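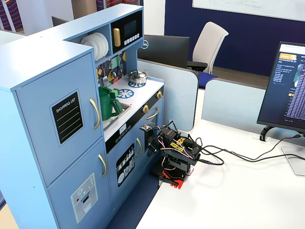

Light blue play kitchen with a shopping list on the upper door.

Unden: progress report to the Geraghty Fund
Covers the period to the end of May

Picture editing on Unden is finished. The locked cut runs 76 minutes without end credits and contains 1,146 shots. The first assembly was a good deal longer. Most of what came out was the second boat chase, which repeated information the audience already had, and two scenes at the customs house.

The ferry sequence stayed in. Your reader's notes asked whether it could be shortened and we tried two versions. Both made the brother's arrival hard to follow, so we went back to the original order and trimmed the dialogue at the dock.

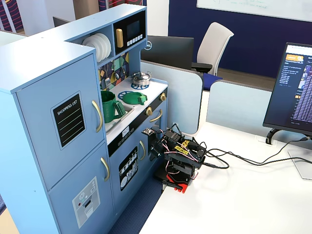 2 min read

Sound is behind schedule. Wind noise on the Clallthorpe harbor material was worse than it seemed on location, and the dialogue editor has marked 50 lines for re-recording. The two leads have done theirs. The actor playing the harbor master is on another production until late June, and we have a half day with him after that. The foley is being recorded at Vakard in the meantime – footsteps first, then the engine room.

The score is written. Four cues are still temporary tracks in the current file, all of them in the last reel, and should be ignored when you watch it.

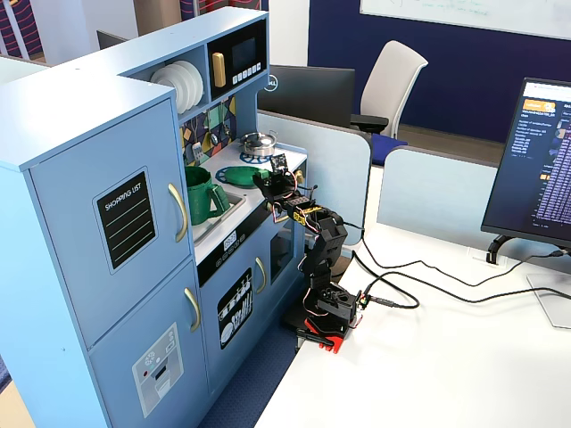 Clodagh Egan
Producer, Unden

Test screening

We showed the locked cut at Clallthorpe to an audience of 100. Comment cards were mostly favorable about the opening and the final chase. The most common complaint was that the smuggler's plan is explained too late. We will fix this with one added line over the chart room scene, recorded in the same session as the harbor master. No new filming is needed.

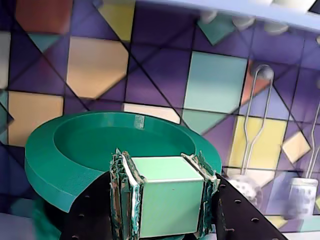

Color grading has started on the first reel and will take up most of the summer. The night exteriors are going well. The main problem is Marta's raincoat, which turns gray in the storm scenes and almost yellow under the dock lights. We want one green across the whole film. It should sit close to the cube between the gripper's fingers, a light mint on top and a soft sea-green where the front is shaded, so that the coat keeps some color even when she has her back to the light. The colorist will send a test of the storm scenes before moving on to reel two.

Spending is within the approved total. Sound will go over its line, and we ask to move the unspent travel money to cover it. Please confirm by the end of June so that the final mix at Vakard can be booked.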